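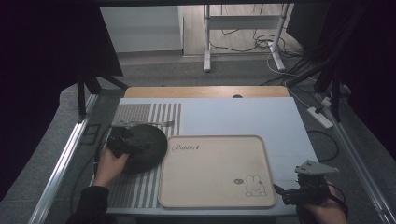 Welcome back to the sculpture survey, and to the part of it I look forward to every year: how carvers decide when a surface is done. I've been teaching this session for 12 years and I still change my mind about it. Most of you will come in thinking finish means shine, so let's start with the opposite. Think of a round, dark, felt-like disc lying on gray and white stripes - charcoal against those pale bands, and your eye goes straight to the outline because the surface gives you so little else to look at. A matte black stone does the same thing in a gallery. Polish it and you start seeing windows, lamps, your own shirt.

Our main case is the Pindholm group, the set of outdoor pieces we'll visit in September. The carver, Raghavendra Iyer, worked in a dense dark stone and left big areas straight off the chisel, then took small areas (a cheek, a shoulder, the back of a hand) all the way up to a mirror finish. When you're standing there, please walk around each one before you read the label! I mean it. The rough side and the smooth side feel like two different works, and the catalog only ever shows you the smooth one.

Some terms you'll need:

Point work: the first deep grooves, made with a pointed chisel. Iyer leaves them visible at the base of nearly everything.

Claw work: parallel lines from a toothed chisel. They look a bit like combed hair and catch low sun beautifully.

Rasping: takes down the ridges and leaves a soft, dusty gray.

Waxing: done on warmed stone. It brings the dark color up, and outdoors it has to be redone.

That last one matters for the Warnura argument. In their essay (pages 189 on in your reader) Karamanlidis says the waxed areas are the "real" sculpture and the gray parts are a frame for it. I used to agree. Then I saw the pieces at Virkberg after a hard winter, with the wax mostly gone, and I liked them better - quieter, and you noticed the tilt of the heads.

For next time, read the Karamanlidis and look at plate 343. Write me a page on one surface, any surface, from any carved work you can get close to. Tell me which tool made it and how you know. Please don't tell me what it symbolizes, we'll get there in week 12.

Bring flat shoes for the Pindholm trip. The path is gravel and it's steep at the top.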